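Why Toy Libraries Deserve a Settled Place in Council Budgets

Public libraries are understood by almost everyone. A household that could never buy a hundred books in a year may borrow them, and the town as a whole is thought better for it. The same principle, when applied to toys, is still treated as a pleasant extra. Funding for toy libraries is short-term, often tied to a single grant round, and the first item to be questioned when savings are sought. It is the view of this column that the position should change, and that the toy library ought to be funded on the same footing as the children's shelves of the branch library.

The case in Pridton is a useful one to examine. The Hudar Toy Library has lent from two rooms behind the former post office for several years. At the close of the last lending year it held 729 items, and it recorded 3550 loans over the same period. Those figures would be respectable for a small branch library. They were achieved on three mornings a week, with one paid post, and with an annual budget that had to be applied for afresh each November.

The yearly application does real harm. A service which cannot say whether it will be open in the spring cannot plan its purchases, cannot offer its staff a proper contract and cannot ask nurseries and childminders to rely on it. Families notice this as well. Parents who have once found the door locked are slow to come back, and the loss of habit is hard to repair with a leaflet.

Three objections are commonly raised. The first is that toys are cheap. Some are. The toys which hold a child's attention over months, however, tend to be the larger sets: the train track with enough pieces to make a proper circuit, the building set with enough parts to build something worth keeping up overnight. These are costly to buy new, and a child's interest in any one of them may last only a few weeks. Lending suits goods of this sort very well.
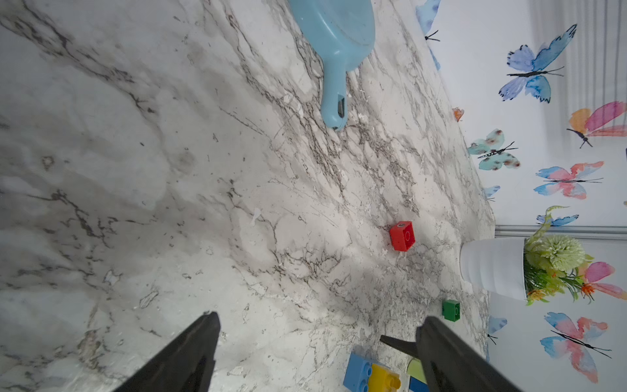
The second objection concerns missing parts. It is true that a lost piece can spoil a set in a way that a torn page seldom spoils a book. The remedy is a dull one and it works. Sets are weighed or checked against a card when they go out and again when they come back, and a box of spares is kept from sets that have been withdrawn. Hudar charges nothing for the first missing piece, and it has found that borrowers are more honest as a result. A system of fines would bring in very little money and would drive away the households the service is meant to reach.

The third objection is the most serious. It holds that play is a private matter, to be provided for by parents, and that the public purse should be kept for schooling. This column does not accept that the two can be parted so neatly. A child who has sorted, stacked, counted and shared before the age of five arrives at school with habits the classroom depends upon. Councils already accept this argument when they pay for playgrounds — few would suggest that swings should be left to those with large gardens.

There is also the question of waste. Odasow, the firm which handles bulky refuse for the district, accepts plastic toys only as general rubbish, as most are made of mixed materials that cannot easily be recycled. An item that passes through 100 homes in its working life spares a good deal of cost at the tip, although that saving appears in a different budget and is never credited to the toy library.

The council is asked to consider a modest step. The Nina Fund, which at present supports play projects by annual award, should be permitted to make agreements of three years with any lending service that publishes its loans and keeps proper records of its stock. No new money would be needed in the first year. Reports could be made once a year to the same body that receives the library figures, and in the same form, so that the two services may be judged side by side.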